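**Appliance approach practice** is a set of working rules for mobile and fixed robot arms that operate household appliances, chiefly front-loading washing machines, dryers and dishwashers. It covers how a gripper may come near a door, where it may make contact, and when it must stop. The practice is voluntary and is applied alongside, not in place of, general machine safety standards.

## Background

The rules were first written down by Hermine Wieser at the Misent test laundry and circulated as a short internal note. A revised text, known as the Lilleo draft, added limits on force and a section on cables. The edition in use is dated June 4, 2026. It has 17 clauses, of which seven are mandatory for sites that claim conformity.

## Scope

The practice applies to arms with two-finger grippers working on unmodified appliances. It excludes industrial laundry equipment, machines with powered doors, and any task carried out while a drum is turning. Lifting or moving the appliance itself is also excluded.

## Main provisions

**Approach.** The gripper enters the door area with fingers open and at reduced speed. The final 15 centimeters are covered in a straight line. A change of direction inside this distance requires a full stop first.

**Contact.** Permitted contact surfaces are the handle, the outer door ring and the rim of a laundry basket. Glass, labels, control panels and drain filter covers are no-contact surfaces -- even where the measured force would be harmless.

**Force.** Pull on a door handle is capped at 23 newtons. If the door has not released at that value, the arm backs off and reports a fault. It does not retry without an operator's command.

**Floor area.** Power cables are routed along the wall where possible. Baskets are placed so that the arm can reach the rim without passing over a cable.

**Perception.** Curved glass and polished drums produce reflections that can be read as objects. The door state is therefore confirmed by a second method, such as a light push on the ring, before any motion into the opening.

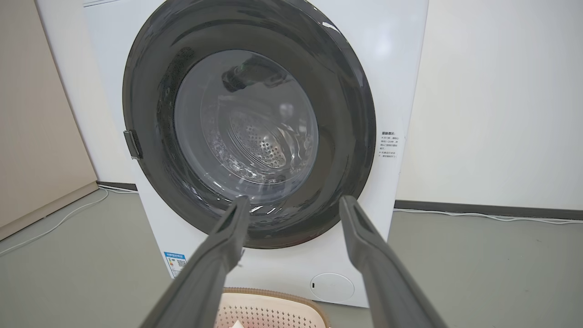 Does a closed door have to be checked before each cycle?

The check is required before every motion toward the opening, including repeat motions within one cycle.

## Records

Sites keep a log of stops, faults and operator commands. The Vavham annex gives a sample layout for the log and a list of fault codes. Entries are kept until the next review, held each February.

## Criticism

Elsie Bolger has argued that the force cap is too low for older machines with stiff latches. The Brynjólfsdóttir workshop left the value unchanged but allowed a higher one where the operator records the latch type in advance.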